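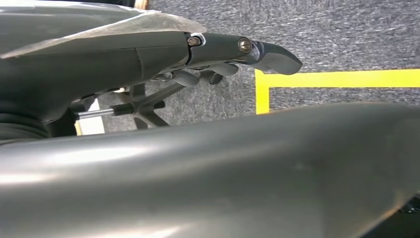 Floor marking tape on carpet, part two

The yellow line in the back room has now been down since April, so I can report on it. The carpet is a mottled grey commercial type with a short pile. Tape is not made for this surface and most of the advice I found assumes painted concrete.

I used a 50 mm cloth tape. Vinyl lifted at the ends within 10 days when I tried it by the door. Cloth follows the pile better and can be torn by hand, although I cut mine.

Preparation: vacuum twice, in opposite directions, then leave the carpet alone overnight. Do not use carpet cleaner beforehand. It leaves a residue and the adhesive sticks to that.

Corners are the weak point. Folding the tape makes a lump that catches shoes. I overlap two straight lengths and cut through both layers with a steel rule at 45 degrees, then remove the offcuts. Theda Brandes suggested pressing the join with a wallpaper seam roller, and I now do the whole run that way.

Residue is still an open question. I lifted a 115 mm test strip behind the cupboard and it left a faint tacky patch, which picked up fluff. White spirit is next, on an offcut first.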